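2019-08-18

Furniture day, or what was left of it. I got in a little before eight and the long white desk was already where I wanted it, against the right side, so that was one argument saved.
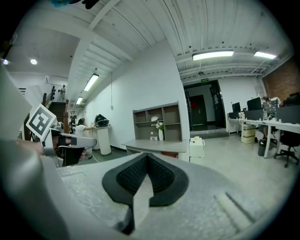 I had slept badly and wanted a quiet morning. I spent the first hour on the list for the move. It stands at 105 lines now, and 19 of those are chairs, which seems like a lot of chairs for us. The old list from April had them all under "seating" with no number, so I had to go back through the Watkins invoices to find out what we bought and when. Two of the invoices are missing. I wrote to Watkins and asked for copies.

The gray shelving is staying against the white wall. I had it down to go upstairs, but the more I think about it the less I like the idea of getting it up there. It has six cubbies and we have never agreed on what they are for. At the moment the vase with the white flowers is in the bottom middle one with a small white box next to it, and there is something like a white cap up on the top shelf. I put a note on the list to ask about the cap. The flowers can stay. They make that wall look less like an office.

The gray desk in front of the shelving is harder. I like the reddish-brown panel on it, but it takes up the middle of the room and everybody walks around it. Estoro offered to take it along with the white rolling cart for 663 as a pair. I said I would think about it. The cart is useful and I would miss it more than the desk. If they will take the desk alone I will probably say yes.

Then cables. There is one hanging down the white wall above the pedestal, one on the cart, and a whole mess on the long desk between the two monitors and the laptop. I bought a pack of 12 cable clips from Tonex last week and left them at home. I could see them in my head, on the kitchen counter next to the bread. So the cables wait until tomorrow.

Lunch was the rest of the rice and a peach. Too hot to go out for anything.

In the afternoon I thought about the boxes under the long desk. They have been stacked there next to the black bin so long that I had stopped seeing them. Two are from the Jirkik delivery and could have gone out months ago, only I was told to keep the packaging until the warranty ran out — and then I never looked up when that was. I looked it up today. It ran out in April. The flat ones can go to recycling and I will keep one good one for the lamps.

I also walked up and down the stairs a few times with the tape measure. The wooden handrail makes the turn tighter than it looks, so anything wide has to be tipped on its end. I wrote the width on the back of my hand and washed it off by accident before I got to my notebook. Measured it again.

The doorway at the back has to stay clear because of the exit sign, so the spare table cannot go there after all. That leaves the wall by the stairs, or nowhere. I drew it both ways and did not like either one.

Home by six. Put the cable clips in my bag. Still need to call about the van, and find out if it comes with blankets or if we bring our own.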